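Notebook, Stusov bench, September
Entry for Friday, written in the evening

Present: me, Tien-fu Tsao until lunch, Eduard Ondrejka from 2 pm on the left leader arm.

Plan was 60 episodes of the plug task for the Polák set. We have 43 that I want to keep. I write down why, so that on Monday we do not discuss it again from memory.

Morning. Bringing up both arms took longer than it should. The right one gave a timeout on the wrist joint two times, then it was fine and stayed fine. I changed nothing except the order in which I switch on the supplies (arms first, then the computer). If this is the cure I do not understand it, but please keep this order for now. The free disk space was 100 GB at start, and this is enough for one day if we delete the rejected episodes in the evening. I did it today.

Tien-fu rewrote the instruction texts before we recorded anything. Last week we had "plug in the cable" for everything, and this is too poor for the Nalon training, where the text is supposed to choose the action. Now each episode gets a color for the lead and a color for the socket. He also wanted a short text for the failed ones. I said later.

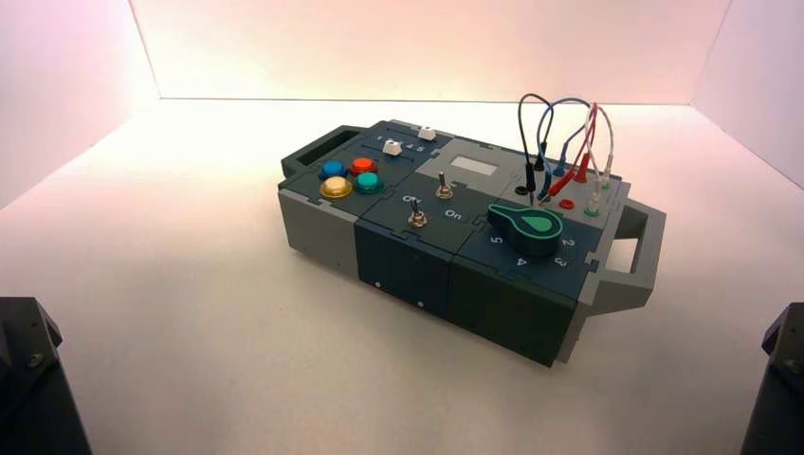 Start position of the box is the thing we must vary more. In the old set the box was always parallel to the back wall, and the policy learned this so well that a small turn was enough to make it reach beside the panel. So the box now goes in diagonal too, and I do not correct it when it ends a little more to one side. With the patch area at the far right corner, behind the green knob, the right arm has to come over the top panel, and the cable loops stand high there. Eduard touched the loops in several of his first episodes. I keep these if he recovered without stopping, and I reject them if he pulled a lead that was not in the instruction.

We agreed also that the other modules stay on the box even if the task does not use them. Buttons, sliders and toggles are in view in the deployment, so they should be in view in the data. Their positions are not reset between episodes. Please do not "clean up" the box before you record.

Afternoon. Six episodes lost at once, my fault. I changed the exposure of the wrist camera and did not restart the recorder, and it wrote the old setting in the metadata with the new pictures. It could be repaired by script, but I prefer to record them again. Eduard did three of them before coffee – the rest is for Monday.

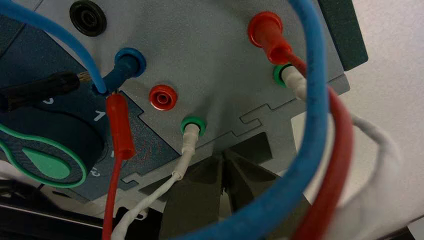 Labeling by socket color alone is not sufficient, and I should have seen it earlier. An instruction like "put the white plug in the green socket" has two correct answers on this panel, and both can be already taken. From the wrist there is a green-rimmed socket in the lower middle with a white plug in it, and one more under the red plug, with a white plug too. For a person it is obvious to ask "which one?". The model cannot ask. Proposal: we add "near the knob" or "far from the knob" to the text for red and green, and leave blue and black as they are. Tien-fu agrees by message. I changed the template file, but the episodes from the morning still have the old text and must be relabeled by hand. I will do the first half.

Second point about the wrist view. The thick blue cable comes between the camera and the sockets more often than I expected, and then the operator works from the head view only. Eduard says he can feel the difference in his own work, he becomes slow and careful. I do not want to remove these episodes. In the Histano test they also had leads hanging in front of the camera, and the policy that had never seen this stopped moving. But they should have a flag, so that we can train with and without. Flag name: wrist_occluded. It is only yes or no, please no percentages.
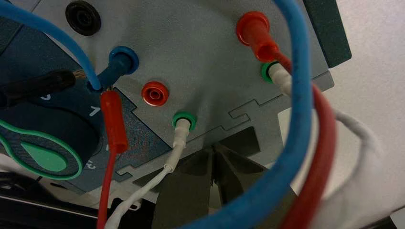

Wrist view, gripper closed nearly to the tip below the green socket. Blue cable over the right half: wrist_occluded = yes.

About loose leads. We had no rule for the state when a plug hangs in the area of the sockets but is not part of the task. I decided that it is allowed as a start state, and that the operator goes past it if he can. If he must move it, he moves it, and the episode gets a note. Eduard thinks that this makes the episodes too different in length. He is maybe right. I will plot the lengths before we decide.

Grip. For the small plugs it is better to take the sleeve low and come in from under the panel. From above the fingers hide the hole in the wrist view just when it is needed. Eduard found this himself by the end of the day, so the last part of the set looks different from the first. I noted the episode where he changed.

To do, Monday
- record the missing three with the correct exposure
- relabel the morning (me first half, Tien-fu second half)
- add the flag to the recorder form
- plot of episode length, per operator
- ask Tien-fu if the failed ones really need text
- look at the wrist joint connector on the right arm, even if it behaves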